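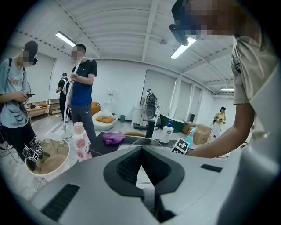
**Henex**

Our electric bill went from its usual level to 1,064 kWh last month and I can't find the reason. The house is all electric except for a gas water heater. The bill covers most of October, and we didn't run the heat at all until the final week. Same people in the house, no new appliances. The month before was 745 kWh.

I called the power company and they said the reading was taken at the meter and not estimated. They offered to test the meter but there is a fee if it turns out fine. Is there something I should check first? I rent, so I can't do anything inside the panel.

---

**Tusteo**

Check the meter yourself before you pay for a test. It doesn't take any tools.

1. Pick a time when you can be without power for an hour. Saturday morning worked for me.
2. Write down the number on the meter.
3. Switch off the main breaker. Your lease shouldn't prevent that, but shut down computers first.
4. Wait the hour and read the meter again.

If the number moved with the main off, either the meter is bad or something is connected ahead of your panel. In a rental it could be a hallway light or a neighbor's outlet. Tell the landlord and the power company in writing.

If it didn't move, turn the main on with all the other breakers off, then switch them on one at a time. Give each one a few minutes and watch the meter. The display on mine has a small row of blocks that moves faster when more power is being used. Yours may be different.

In my case it was the well pump. The pressure tank had failed and the pump was starting every time anyone opened a faucet. The next bill was back to normal after the tank was replaced.

Also look at the number of days on both bills. Mine vary by up to 4 days.

---

**Rirkon**

its the heat. one week of electric baseboard will do that easy, especially if the thermostat in a spare room got left up. go feel the heaters

---

**Abdel Hamid**

I agree with checking the heat first, but do the breaker test too. If you have a heat pump, see whether the thermostat says "AUX" or "EM HEAT." Ours was left on emergency heat after a service visit and we paid for it for two months.

A plug-in watt meter is also useful for the refrigerator and any dehumidifier. Some libraries lend them out. Leave it on for a full day, as a fridge cycles on and off and a short reading won't tell you much.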